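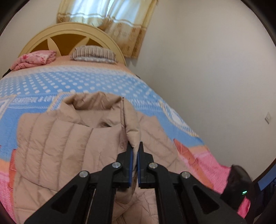 離したつもりの手が離していなかった件　発表者ノート

口頭25分＋質疑。早口にならない。前回なった。

つかみ
自己紹介は一行。Sondeoでハンドグリッパーの収録と、データを学習用に直すところをやってます、まで。会社紹介スライドは飛ばす(聞かれたら最後に戻す)。
一枚目の写真は出したまま話す。ジャケットの前端をつまんで、爪と爪の隙間にベージュの布が細く見えてる。この隙間の話を25分します、で入る。
人間が見れば「持ってる」。うちの変換スクリプトは「空」と書いた。それだけの話。それだけでセルが一つ止まった。

何が起きたか
2023-07-30、Traststeadの試験セル。衣類を畳んで隣の台へ送るだけのセル。アームは双腕。
ジャケットの前身頃をつまむ→寄せる→離す→退避、の順。
「離す」が飛んだ。つまんだまま退避に入った。
布が張る。アームは力の上限までまだ余裕があるので引き続ける。ジャケットごと台の縁を越える。
そのとき柵の扉が開いていて、Bernd Hagedornが反対側の袖を直していた。保守モードなので低速。低速だから扉が開いていても動く設定だった。←ここ必ず言う。あとの話に効く。
袖が手首に巻いて、引かれて、半歩よろけた。非常停止を押したのは本人。けがなし。手首が赤くなった、と報告書にはある。
「けがなし」で済ませる言い方をしない。前回の社内発表で自分がそう言って、Heike Brandesに怒られた。もっともだと思う。

ログの話
最初は全員モデルを疑った。自分も疑った。学習不足とか、生地が滑ったとか。
丸一日、学習曲線を眺めて終わり。無駄。
Heikeがやったのは、退避を始めた瞬間の内部状態を一行だけ出すこと。
「把持：なし　開度：0」
開度ゼロ、把持なし。つまりアームから見ると爪は空で閉じているだけ。空なら開く必要がない。開かずに退避。理屈は通ってる。
モデルは教わったとおりに動いた。では誰が教えたか、で次のスライド。

原因その1　変換スクリプト
Zornus。うちの内製。生の収録から開度と把持ラベルを作る。
爪の位置が閉じきりに近いと0に丸める。ノイズ対策で入れた丸め。入れたのは自分です。(ここで間を取る。逃げない)
厚い物なら問題ない。箱、ボトル、丸めたタオル。
ところが衣類の端は薄い。中綿が入ってるジャケットでも、端をきつくつまむと布はつぶれて、開度はほとんどゼロになる。丸めの範囲に落ちる。
0に落ちると次の段で「閉じているが何も挟んでいない」に分類される。
二段とも単体テストは通っていた。テストの対象物が積み木だったので。積み木はつぶれない。

原因その2　較正
ゼロ点を収録の最初に一回だけ取っていた。
パッドを替えるとゼロがずれる。パッドを替えたあと取り直した記録が、ある日とない日がある。
手順書には「必要に応じて再較正」。この書き方がまずい。必要かどうかは見ても分からない。
※ここでGunther Brandesから「必要に応じて、は手順じゃない」と言われた話。時間があれば。
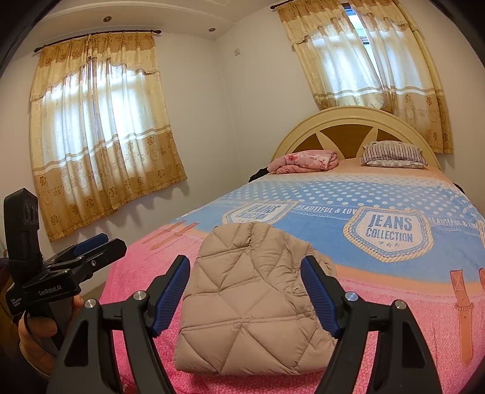
このページの読了目安：7分

収録の現場の話
会場は現場を見たことない人が多いはずなので、少しゆっくり。
ベッドの上に畳んだキルトの服。手前のグリッパーは爪が開いていて、服はその間にある。左端にもう一台、手で握っている。
聞いてほしいのは「開いている」と「離した」が別のイベントだということ。
開度は連続値。離したかどうかは布の側の話で、爪だけ見ても分からない。開き始めても中綿の服は爪の縁に引っかかったまま付いてくることがある。生地の縫い目、ファスナーの務歯、ほつれた糸。
うちのラベルは爪しか見ていなかった。
もう一つ。二台で作業すると、片方が押さえて片方が引く場面が増える。押さえる側は長く閉じたまま。この「長く閉じたまま」が全部「空で閉じている」になっていた可能性。調べたら、あった。

どれだけ混ざっていたか
衣類の収録、全部で1,633本。
まず500本を抜いて人が見た。見たのはFabian Hollensteinと自分。映像と把持ラベルを並べて、食い違ったら印を付けるだけ。単純作業なので途中で目が死ぬ。交代制にした。
500本のうち、つまんでいるのに「空」になっていたのが80本。
ここで会場がざわつくはず。ざわつかなかったらもう一回言う。
偏りも大事。タオルではほとんど出ない。服の前端、襟、裾で出る。薄いところを強くつまむ人の収録で多く出る。上手な人ほどきっちり端をつまむので、上手な人のデータほど壊れていた。これは正直こたえた。
残りの収録は直したスクリプトで再ラベル。元の生データを残していたので撮り直しはゼロ。生データは消さないでください。容量が、と言われても消さないで。

よくある反論
「モデルが映像を見てるなら、布を挟んでいるのは映像で分かるのでは」
はい、分かるはず。でも学習では把持ラベルも入力に入れていた。ラベルがあると楽な方を使う。映像の細い隙間を見るより0と1を読む方が楽。
把持ラベルを入力から外した版も試した。良くなった場面と悪くなった場面があって、まだ結論を出していない。ここは断言しない。質問が来たら「やってます」とだけ。

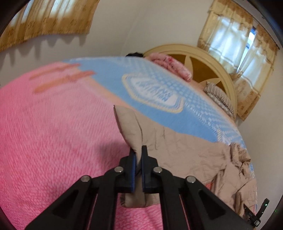
それと、柔らかい物は状態が戻らない。一回引っ張ると形が変わって、次の試行は別の問題になる。だから失敗の再現がとにかく面倒で、同じ止まり方を出すまでに72回かかった。72回目で出たときはみんな黙って時計を見た。夜中だった。
再現できたときの条件はメモしてある(予備スライド3)。前端のつまみ方が浅くて、しかもパッド交換直後。両方そろわないと出ない。片方だけだと開度が丸めの範囲をぎりぎり外れる。

直したこと
丸めをやめた。生の開度をそのまま残す。ノイズは後段で扱う。
「空」の判定を開度だけで出さない。閉じ始めの位置の変化と、映像側の判定を両方見て、食い違ったら「不明」にする。
「不明」を作ったのが一番効いた。前は二値だったので、分からないものが全部「空」に流れていた。
退避の前に必ず開く。空だと思っていても開く。サイクルは少し伸びる。Lieselotte Tiedemannが伸びた分の表を作ってくれたが、文句は来ていない。
較正は収録ごと、パッド交換ごと。開ききり、閉じきり、の二点。記録がない収録は取り込みで弾く。
単体テストに薄い布を入れた。ハンカチ、ジャケットの前端、シーツの角。

安全側の話　時間を削らない
ここまではデータの話。データが直っても、Berndの手首の件は半分しか片づいてない。
保守モードで低速なら人が入ってよい、という前提が「物は固い」と思って作られていた。アーム本体がぶつかる力は見ている。アームが持っている布が人に巻きつく力は見ていない。
布は速さを落としても巻く。長いので、アームから離れた人にも届く。
リスクアセスメントの表に「把持物」の欄はあった。中身が「軽量、危険なし」。
今は、扉が開いたら把持状態に関わらずその場で止まる。勝手に爪は開かない(落下があるので)。人が確認して、手で開ける。
爪を手で開く解放レバーの位置を変えた。前は柵の外から届かなかた。
Böttcherの担当とも共有済み。図面は出さない。口頭だけ。

やっていないこと
コートなど重い衣類での再評価はまだ。
濡れた布もまだ。濡れると張り付くので別の壊れ方をすると思う。
6月の収録の一部、パッド交換の記録が本当にない。捨てるか迷っている。今は学習から外して保管。

質疑の備え
「グリッパーのせいでは？」→違います。開度は正しく出ていた。捨てたのはうちのスクリプト。
「力センサーを付ければ？」→付けられるなら付けたい。重さと配線の問題、あと既存の収録には値がない。
「なぜ早く気づかなかった？」→集計した成功率しか見てなかった。離す場面だけの成功率を出していなかった。今は別に出している。
「データは公開する？」→未定。勝手に約束しない！

当日メモ
動画は音を切っておく。非常停止のところ、Bernd本人の了承は取ってあるが顔は出さない。
予備スライド3の単位が古い。直す。
残り5分の合図が出たら「よくある反論」を飛ばして安全側の話へ。
水。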